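**Saturday, Dornthorpe workshop, morning**

Started the second dye test at 9:40. The bath is the Siriwan iron recipe, but I reduced the iron, as last time the fibers felt harsh after drying. Weighed cotton before scouring: 957 g, all pieces together. I wrote the weight on the lid of the bucket also, so please do not wipe it.

Water from the tap is harder this month, I think. The kettle shows more white deposit than in summer. For the first 4 pieces I used tap water, for the others the rain barrel. If the shades come out different we will know where to look first, but I changed the stirring too, so it is not a clean comparison. My mistake, I noticed it only when the bath was already warm.

Kept the temperature at 43 °C and stirred every 6 minutes. The thermometer with the cracked handle reads higher than the new one. I trust the new one.

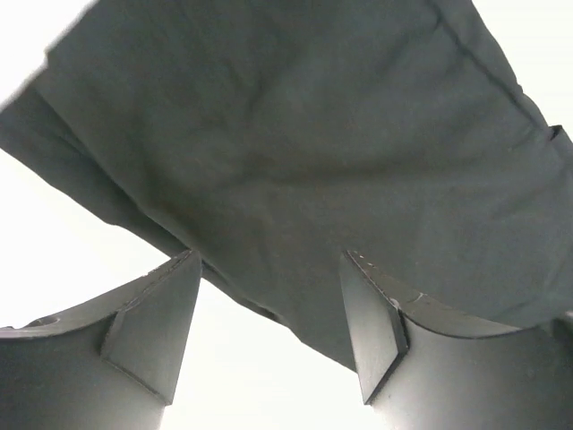 What I still do not understand is the tannin step. In the Etetti notes the cloth rests overnight in the tannin and is not rinsed before the iron. In our old procedure we rinse it twice. Without rinsing the gray goes deeper, but the bath becomes cloudy very fast and cannot be used again. With rinsing, the color is more even and a little weak. For the curtain order I would prefer even color. For small pieces it matters less.

Rub test with white cotton, dry: almost no mark. Wet: clear gray mark on all of them, also after the second soap wash. This is too much for the Jostonero cushions, so I will not promise them anything yet.

To do:

- repeat the wet rub test after one week of airing
- one piece in the south window, half covered with cardboard
- order more tannin, the jar is nearly finished
- new pH strips – the old ones were left open and show the same green for everything

The used bath is in the blue barrel, not neutralized yet. Please leave it closed until I come back on it.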